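Progress report: the Metholm song sessions
12/29/19

Hello all at the MacPherson Fund, and sorry this is landing in the dead bit between Christmas and New Year. I've had a cold and a mix to finish, and the mix won.

The short version is that the record is recorded. All the singing is down, all the guitars are down, and we're 2 songs off having a full set of rough mixes. When I wrote to you in the summer I had a bag of half-written country songs and a notebook nobody else could read, so I'm rather pleased with that!

The long version starts with the room. We'd planned to do everything at Sorkero, but their piano was away being restrung for most of the autumn, so I moved the 5 piano songs to the chapel hall in Markurby. It's a lovely sound in there (big, woody, a bit of a rumble when the buses go by) and it came in cheaper than the studio would have. The saving has gone on an extra day of pedal steel, which I know wasn't in the budget I sent you. I hope that's all right. It's on nearly every track now and I'd fight to keep it. 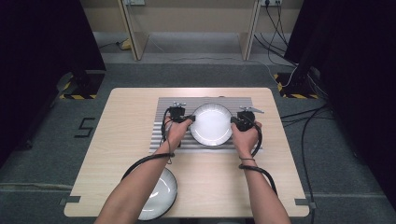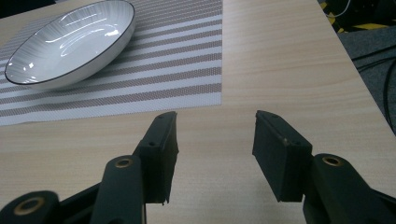
Songs, then. I dropped the long one about the ferry. I tried it fast, slow and with a drum machine, and it was dull every time. In its place there's a new one called Second Gate, written on the train home from Markurby, and so far it's the one people ask me to play again.

We tried the set out live in Metholm at the start of the month. The back room holds 40 and we had around 30 in, paying on the door, which I'd call decent for a wet night with no support act. I played too many slow ones in a row and could feel the room drift off to the bar, so the running order has changed – the waltz goes to the end and the two loud ones are split up.

Money is mostly where I said it would be. Studio and hall hire are paid, the players are paid, and what's left is set aside for mastering and the sleeve. The one thing I got badly wrong was van hire. I'd put down the price without insurance, like an idiot, and I've covered the difference out of my own gig money so it won't touch the grant.

In January I'll finish the mixes, send the lot off for mastering and get the sleeve proofs back. I'd still like to do the launch in Metholm, if the back room will have us again, and I'll send you the date as soon as they've given me one. Receipts are coming separately in the post, in an envelope that's fatter than it ought to be.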